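## Setting up a Party Page

A Party Page collects everything your desk publishes from one celebrity event: the guest list, short updates, reader tips and photos. You need an Editor or Owner role in Brekden to create one. Reporters can post to a page once it exists, but they can't open or close it.

Before you start, check that your site is connected to Fekport. Without the connection, updates are saved in Brekden but don't appear on your live site.

### Create the page

1. Go to **Coverage > Events** and select **New Party Page**.
2. Enter the event name the way you want readers to see it. The web address is made from this name and doesn't change if you edit the name later.
3. Choose an event type. **Premiere**, **Birthday**, **Wedding** and **Memorial** each have their own header style. Memorial pages have reactions and the "Best dressed" poll switched off.
4. Set the host. If the host already has a profile on your site, pick it from the list so the two pages link to each other.
5. Set the opening and closing times. These use the time zone of the venue, which may differ from the one your office works in.
6. Select **Save as draft**.

> **Note:** A draft page is hidden from readers but visible to every reporter on your account. Don't put embargoed names in a draft. Use a locked page instead (see *Embargoes*).

### Add photos and captions

Photos can be uploaded from a phone or brought in from your Koskela picture library. Up to 25 can be shown in one gallery. If you add more, the oldest drop to the archive tab.

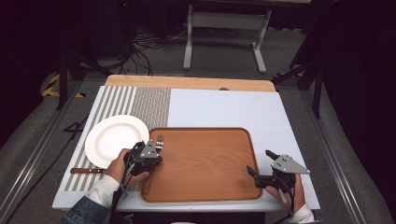 Every photo on a Party Page needs a caption before the page can go live, including pictures of the food and the tables. The limit is 160 characters with spaces. Say what is there and leave the gossip for the update text. "Round white plate on a striped placemat, with a wooden serving tray" is a complete caption and passes the check. "The table everyone was talking about" also passes, since the check only looks at length, but it gives a reader using a screen reader nothing to go on. Credits go in their own field and don't count toward the limit.

To reorder the gallery, press and hold a thumbnail, then drag it. The first photo is used when the page is shared.

### Turn on reader tips

1. Open the draft and select **Tips**.
2. Switch on **Accept tips from readers**.
3. Choose who receives them. We suggest at least 2 editors, so that tips aren't missed during a shift change.
4. Under **Sorting**, leave **Group similar tips** on. Tips that mention the same guest within a short time are stacked together.
5. Write a short message for people who send a tip, or keep the standard one.

New tips arrive marked **Unchecked**. An Unchecked tip can't be copied into an update. To clear it, open the tip, fill in **How confirmed**, and select **Mark as checked**.

> **Caution:** Several tips in one stack may all come from the same post going round on social media. The number on the stack shows how many messages came in and says nothing about how many people saw the thing happen. Take extra care with claims of an argument or a fight, and contact the people named before you publish.

### Test the page

Open **Preview** and look at the page in both phone and desktop widths. Post a test update, wait for it to show in the preview, then delete it. Deleted test updates don't trigger reader alerts as long as the page is still a draft.

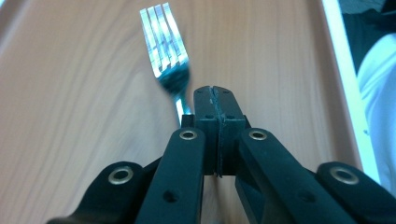

**Can I change the guest list after the page has gone live?**

Guests can be added or removed at any time until the page closes. Added names show right away. Removed names disappear from the list, but any update that mentions the person stays up until you edit it.

### Go live

1. Select **Check page**. Missing captions and empty fields are listed in red.
2. Fix anything in red. Items in yellow can be left.
3. Select **Publish**.

If your account uses the Burngate approval queue, the button reads **Send for approval** instead. The page goes live when an approver accepts it. Requests left for 3 hours are returned to you as drafts – check the queue before a Sunday night event, when fewer approvers may be on shift.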